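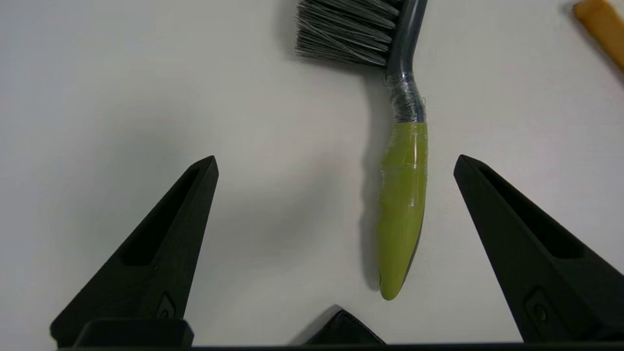
Green-handled brush between the open fingers, with the film still on the neck.

Setting up your first pickup with the Flaklow gripper kit

If you have the arm bolted down and the Berisha software talking to it, you're past the hard part, so pour yourself a coffee and let's pick something up! I like a dish brush for a first try – it's long, it's forgiving, and most of us have one by the sink.

Open the fingers all the way, then set the speed slider to 50. It goes up to 100, and I know it's tempting, but please leave it there for now. Bring the arm down slowly until the handle sits between the fingers.

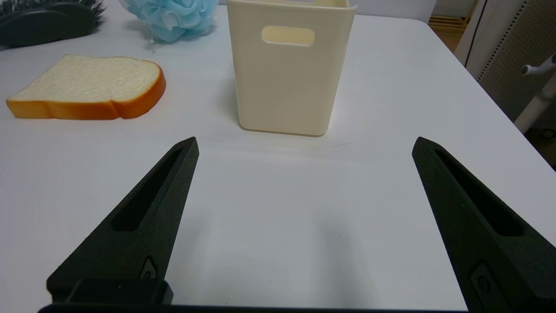

Once you're happy with one item, add a few more household things and give each of them some elbow room. Save every starting position under its own name (I learned this the slow way), and keep the grip force at level 2 until you've got a feel for it.

Now close on the handle, wait for the green light in the software, and lift a little at a time. If it slips, open up, move lower and have another go.

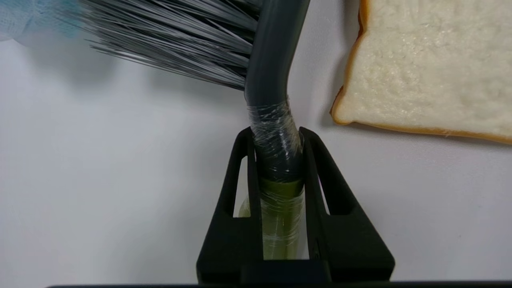 Fingers closed on the handle, just below the bend.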